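4. Settling In at Your Mernunel Apartment

Welcome, and we do hope the trip in was an easy one! The steps below take a few minutes, and then the place is yours.

1. Open the Lukemell app and choose your booking. Your door code appears from 3 pm on the day of arrival.

2. Enter the code on the keypad and press the tick. The light turns green and you have 11 seconds to turn the handle, so it's best to have your luggage gathered up first.

3. Pop upstairs and connect to the wifi called Piton. The password is on the card inside the pantry door.

Note: If the code is refused 4 times, the keypad locks for 45 minutes. Please ring Luuk Baert on the number in the app before trying a fifth – he can reset it from home and really doesn't mind. 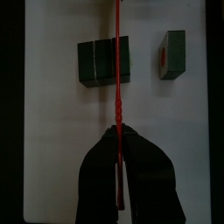

Fig. 4. Slender red rod, ribbed partway down.

4. Switch on the hot water at the panel beside the laundry. Give it a little while if you're hoping for a long shower, particularly in August, when the mornings can be quite nippy.

5. Choose your parking bay in the app. Bays marked Tannous belong to the neighbours, who are lovely people but do like to find them free.

Caution: The balcony door is heavy and closes by itself. Keep little fingers well clear, and use the floor latch whenever you'd like it left open.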